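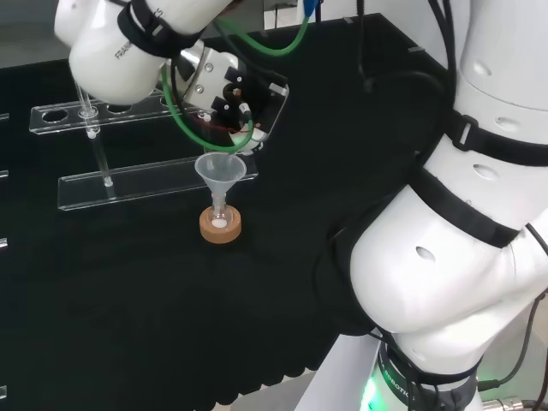
**Vertebrate Palaeontology: Handout 5**
**Reading body size and behaviour from incomplete skeletons**
Prepared by Krisztina Bárány. Revised Sep 11, 2024

### 1. Purpose of this handout

Students should read these notes before the second practical. They deal with the estimation of body mass in extinct marine reptiles, chiefly plesiosaurs, and with the limits of what an incomplete skeleton can tell us about how an animal lived. Familiarity with the names of the limb bones and vertebral regions is assumed.

### 2. The problem of the missing parts

Most plesiosaur specimens are partial. The neck may be preserved without the skull, or the paddles without the trunk. The worked specimen for this unit, from the Claeys quarry, retains 31 neck vertebrae in sequence, a right front paddle and part of the pelvis. The tail is absent.

An estimate of total length must therefore borrow proportions from a more complete relative. The choice of relative matters a great deal. Two closely related species can differ in neck length by a wide margin while having trunks of nearly the same size. Students should always state which animal was used for comparison and why it was chosen.

### 3. Methods of estimating mass

**Limb bone scaling.** In land animals, the circumference of the upper limb bones is closely tied to the weight they carry. This does not hold for a swimming animal, whose body is supported by water, and the method should not be used for plesiosaurs.

**Volumetric models.** A body outline is fitted around the skeleton, its volume is calculated, and a density is applied. The result depends on how much soft tissue the modeller allows. For the Claeys specimen, the lean model gives 2,918 kilograms. A fuller outline, with a layer of blubber over the trunk, gives a considerably higher figure. Both are defensible on present evidence.

**Trunk length regression.** The length of the trunk is compared with a set of animals for which full models already exist. It is quick, but it carries forward any error in those models. 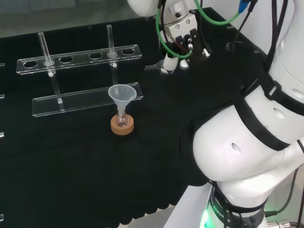
A mass reported without a range should be treated with caution. In written work, give the lowest and highest values obtained, the density assumed and the source of the outline.

### 4. From size to behaviour

Claims about hunting or diving are often drawn from size alone. Stronger evidence includes:

- stomach contents preserved inside the rib cage
- tooth shape and wear
- bite marks on other fossils from the same layer
- the fine structure of bone, which may be dense in slow swimmers and lighter in fast ones

The Zimex bone bed is useful in this respect. Of the 351 catalogued pieces, five carry tooth marks — all on the paddles. The marks show that something bit the limbs. They do not establish whether the animal was alive at the time, and students are asked to keep this distinction clear in their answers.

### 5. Preparation for the practical

Bring a ruler, callipers and a printed copy of the measurement sheet. Casts may be handled; original material may not. Measure each vertebra along its lower midline, to the nearest millimetre, and record damaged edges in the notes column.

Written reports are to be no longer than four pages, excluding figures. Late work will be dealt with under the usual departmental rules.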